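Appliance Desk, ticket log
May
Posted by the break room desk, Pludum, second floor

Opened 9:40 am. Complaint as received: "Coffee machine is doing the thing again." No further detail on the thing. Wrote back to ask. The thing is that it stops halfway through a pot, sulks, and then carries on when somebody leans on the lid.

10:05 am. Went up with the Mikley manual, which runs to 400 pages in every language but the one I'd call plain. The fault table has 15 entries and 9 of them say to contact your dealer. Our dealer is Fanda. Fanda's phone plays a flute.

10:30 am. Unplugged it, waited, plugged it back in. Ran plain water. It stopped at the halfway mark, as promised. Leaned on the lid. It carried on. So the complaint is accurate, if short.

11:15 am. Had a look at where the top sits over the jar. My money is on the jar not seating all the way home. There are two white pins in the gap under the black band, and the right one hangs a little lower than the left. No idea yet if they're meant to match. The manual has a drawing of this area about the size of a stamp. 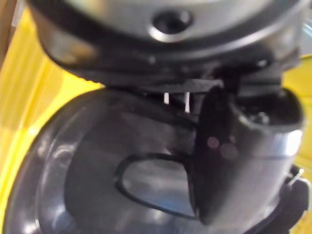 Mac Suibhne, from the third floor, wrote back that theirs did the same all winter and the pins had nothing to do with it. Scale in the water line. Descale it twice, rinse it three times, and stop leaning on the lid before the hinge goes too.

1:20 pm. Noted. We have no descaler. We do have a cupboard with what must be 1,000 sugar packets in it. Ordered descaler from Fanda by email to avoid the flute.

2:45 pm. Second complaint on the same ticket, asking if tea is affected. Tea comes from the kettle. Tea is not affected.

3:10 pm. Taped a note to the cupboard door: half pots only, hands off the lid. By 3:25 pm the note had a reply on it, which I won't be entering in the log.

Status: waiting on parts. Still want an answer from Mikley on the pins. Ticket stays open.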